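# The Bracelet Work
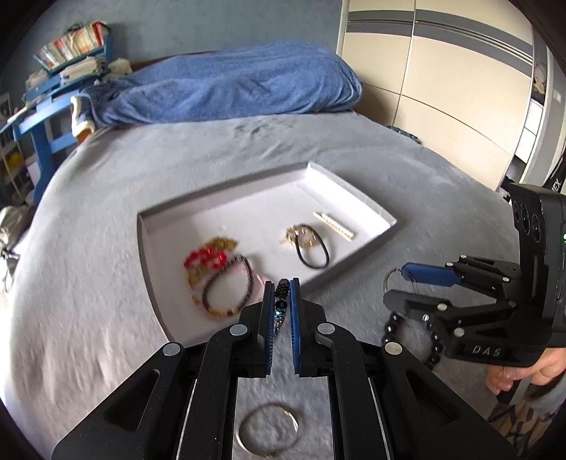 *Sorting on the grey bedspread, with the white tray in the middle.*

When Avico took the long tables out of the packing room at Emasby and put in the sorting line, they kept eight of the women on and found other things for the rest, and Marjorie Whiteley was one of the rest. She had sorted returned jewellery for so many years that she could do it while arguing about bread, and she often had. A tray would come down, all in a knot as people will send things back, and out of it she would draw a chain, a watch, a string of beads, each laid in its own place with its clasp done up. She was quick at it, and she was a little vain about being quick.

The new job came in a cardboard box, delivered to her door by Takis from the stores, who stood on the step for a good while telling her about his knee before he remembered to hand it over. There were two grippers in it, black, angular things with blue pads on the fingers, and a list of instructions that Marjorie read twice and then put under the fruit bowl. She was to do at home what she had always done at work, only holding these, so that the line could learn it from her. Zinash Tefera would come over from the office and show her how, and the pay was the same, with a bit on top for the electricity.

"It's picking things up," said Marjorie, when Zinash had been sat down and given tea. "I've been picking things up since I was one."

"Then you'll be very good," said Zinash, who was young and polite and had driven a long way.

She was dreadful. The first afternoon she could not get a bracelet out of the tray at all. She went at it the way she went at everything, from the side and with a sort of scoop, and the fingers closed on the cardboard, or on the bedspread, or on each other. Her own fingers, inside the handles, kept trying to do the little roll that frees one string of beads from another, and of course the gripper had no roll in it. It could open and it could shut. By teatime she had moved one watch from the left to the right and was as tired as if she had been beating carpets.

They had settled on the spare room because the bed was the right height and the bedspread didn't slide about. It had been Wubshet's room for the two years he lodged with her, and his desk was still there, the blue one with the curved legs, with his magazines along the top and his papers heaped up below exactly as he had left them when he went off to be married. He had said he would send for them. Marjorie dusted round them and thought well of him for it, as it meant he would have to come back at least once.

By the second week she had stopped scooping. You had to come straight down, she found, and you had to choose your bead before you went. With her hands she had never chosen anything, her hands had simply gone off and seen to it, and now she was obliged to stand there like a woman at a cheese counter and decide. The red glossy beads were easy, they practically handed themselves over. The pink cord was a misery. It got under the brown bracelet, and under the red one, and if you pulled it by the wrong end the whole family came up together, and then there was nothing for it but to put them all down and say something you wouldn't say in front of the vicar.

Zinash heard some of these remarks, as it happened, and wrote none of them down.

"Why does it want to see the bad ones?" Marjorie asked her. "I'd have thought you'd throw those out."

"It needs to know what you do next," said Zinash. "When it goes wrong, I mean. The line at Emasby just stops. It drops a chain and a light comes on, and then somebody has to walk down and lift it out."

"Who walks down?"

"Pauline, mostly."

Marjorie thought about Pauline, who had bad feet and had sat at the next stool to hers, and had now been kept on, which everyone had said was lucky. She had been cross with Pauline since July over it, in a quiet way, by not ringing. She had pictured her sitting there like a duchess while the machine did the work, and all this time the poor soul had been trotting up and down a concrete floor after dropped chains.

"How many does it drop?" she said.

"Out of 2000? Roughly 100," said Zinash. "It was worse before. It's the tangled ones that catch it out."

"It would be," said Marjorie, and she looked at the pink cord with new interest.

After that she made the trays harder. It wasn't in the instructions, or if it was she hadn't got that far down. She would drop the chain in first and lay the red beads half across it, and feed the pink cord in and out, and put the hair clip with its row of little pearly beads somewhere awkward, just as they used to come down to her on the long table when people had stuffed the lot in an envelope in a temper. Then she took up the grippers and undid it all, slowly, a bracelet at a time. She thought of it as packing Pauline a lunch.

She rang her in the end, one wet evening, with the box of instructions on her knee for something to look at. They talked for an hour and ten minutes and most of it was about feet. Pauline said the packing room was very quiet now. You could hear the belts, and you could hear the clock, and she had not known there was a clock. She missed the bread arguments. She said the machine had a way of hovering over a thing before it went down for it, these last few weeks, that it never used to have, a sort of a pause, and that it put her in mind of somebody but she couldn't think who.

"At a cheese counter," said Marjorie.

"That's it," said Pauline. "That's just what it's like."

Marjorie said she had better get on, as Zinash was due in the morning and the tray wanted tangling. Then she asked whether there was still a kettle in the packing room, and Pauline said there was, and that the bus stopped right outside now, and what was she doing on her day off?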